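Kultitz Short Track: Pre-Season Circuit Inspection, Checklist and Comments

March 2020
By the track inspection desk

Print this page | E-mail this page

This list covers the circuit, the pit lane and the public side. Car scrutineering has its own sheet. Items are marked OK, ACTION or RECHECK. Anything marked ACTION has to be closed before the first practice session. RECHECK items can run but will be looked at again at the mid-season visit.

1. RACING SURFACE

1.1 Clay depth, turns one and two. OK. Even across all three lanes.

1.2 Clay depth, turns three and four. ACTION. Thin on the cushion side by the exit of four. The old base is showing in two places, each the length of a car. Needs fresh clay cut in and packed, not just spread on top.

1.3 Infield berm. OK. Tyre markers replaced and painted white. Two on the back straight still have last year's orange on them, which is fine.

1.4 Drainage, inside of turn two. RECHECK. The grate was clear but the channel behind it holds silt. Same comment as last year.

1.5 Water truck access. OK. Gate swings fully open and the hinge has been rewelded.

2. WALLS AND CATCH FENCE

2.1 Outer wall, full lap of 998 metres. OK apart from 2.2.

2.2 Wall joint opposite the flag stand. ACTION. There is a lip on the track side where one block has shifted. A right rear wheel will find it. Block to be reset and the joint filled.

2.3 Fence posts. OK. All plumb, no movement when pulled.

2.4 Fence cables. ACTION. 10 clamps loose on the front straight, all on the second cable up. Tighten, then mark each nut with paint so that movement can be seen from the ground.

2.5 Debris mesh above the main stand. RECHECK. Some surface rust at the ties. No broken strands found.

2.6 Gate latches, turn four crossover. OK. The new Plindo latches close properly and the pins are on chains. The spare pin is in the flag stand locker.

3. PIT LANE AND FUEL

3.1 Pit entry cone line. OK.

3.2 Fuel store. ACTION. Door sign has faded and can't be read from the lane. Lock and vents are fine. Methanol drums are stood off the floor as asked.

3.3 Extinguishers. ACTION. 20 on the plan, all present, but the two by the push truck bay are out of date. Replace both. They should not be refilled, as the bodies are dented.

3.4 Water barrels for methanol fires. OK. Lids fitted. Buckets tied on with cord that is too short to reach the lane, so lengthen it.

3.5 Welding bay. OK. Screens up, bottles chained. Skusto have moved their trailer back from the bay door and it should stay there.

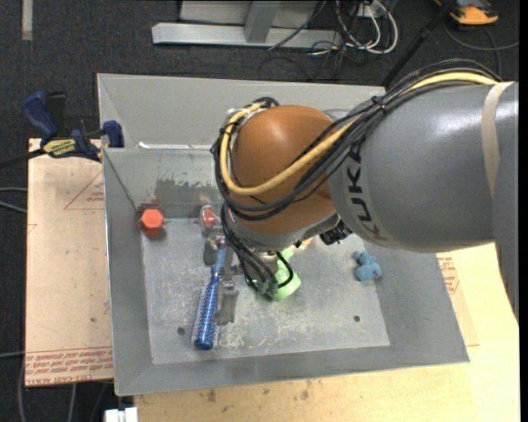
The Panyasiri team wrote in after last year's list to ask why the crossing point at pit exit was marked OK, when crews still had to push cars across it with quads coming the other way. They wanted a marshal there for every heat, or the crossing moved thirty paces up the lane. Their letter also said the painted line vanishes as soon as the mud comes off the tyres.

The second point is accepted and the line has been swapped for a raised rubber strip. The crossing itself is now marked RECHECK as item 3.6. A marshal will be posted there for heats and features but not for hot laps.

4. PUBLIC AREAS

4.1 Stand capacity notice. OK. 1470 seats, sign in place at both stairs.

4.2 Stair nosings. ACTION. Three loose on the east stair, near the top. Screws have pulled out of the boards, so longer ones are needed.

4.3 Handrails. OK.

4.4 Emergency exit behind the burger stand. ACTION. Blocked by stacked pallets at the time of the visit. Keep clear at all times, including build-up days.

4.5 PA coverage. RECHECK. Can't be heard at the far end of the car park with a car running on the track.

5. MEDICAL AND RECOVERY

5.1 Ambulance position. OK. Clear run to the track through gate two.

5.2 Cutting gear. OK. Started first pull. Blades spare and boxed.

5.3 Tow truck straps. ACTION. One strap has a cut edge and has been taken off the truck. Do not put it back on.

5.4 Radio check, all posts. OK, with some crackle at turn three. Try the taller aerial.

Closing an ACTION item: write the work done beside the item number, initial it, and leave the sheet in the tray at race control. The circuit will be walked again on the morning of first practice.

Contact race control | © Kultitz Short Track | Back to top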